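Piscombe Hand-Held Gripper Kit: Review After One Term
By Meenakshi Dubey

Our student robotics club bought two Piscombe kits in November for a manipulation project. Members guide the gripper by hand through a task, log the motion and video, and train a small policy on the result. This review covers assembly, daily use and data quality.

The kit ships as printed parts, a bag of M3 screws and a linkage that closes both fingers from one trigger. Ieva Lill built the first unit in an afternoon. The second took longer, as one threaded insert had gone in crooked and had to be reheated and pressed again. The manual shows the linkage from one side only and skips the left-right difference in the finger brackets.

Once built, the fingers close parallel and stay that way. The pads are wide and flat, and they hold boxes and blocks well. Thin objects such as washers are a problem: there is no lip at the tip, so anything under 2 mm has to be dragged to the table edge first.
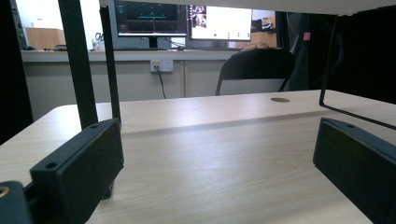

Fingers open over the work table, monitors on the counter behind.

Table choice affects the logs more than we expected. A glossy surface under strong light gives a band of glare that shifts as the tool moves, and the tracking software drops points inside it. Sebastián Yáñez compared runs with the blinds open and closed and now closes them before every session.

The club logged 733 demonstrations with the first unit. Of these, 18 were rejected for tracking loss and a few more for operator error. Trigger travel is long, and newer members tend to release early. Inna Bilyk fitted a stiffer spring, which helped her but tired everyone else within half an hour – we put the original back.

Wear is modest. The pad faces have polished slightly, and one finger screw worked out until we added thread lock. Spare pads are sold only as a full set with brackets.

Good: stiff fingers, simple linkage, standard screws.
Bad: thin manual, long trigger travel, no fingertip lip, spares policy.

Recommended for clubs with access to a soldering iron and someone patient enough to redo inserts. We would buy a third, with the same pads and a shorter trigger.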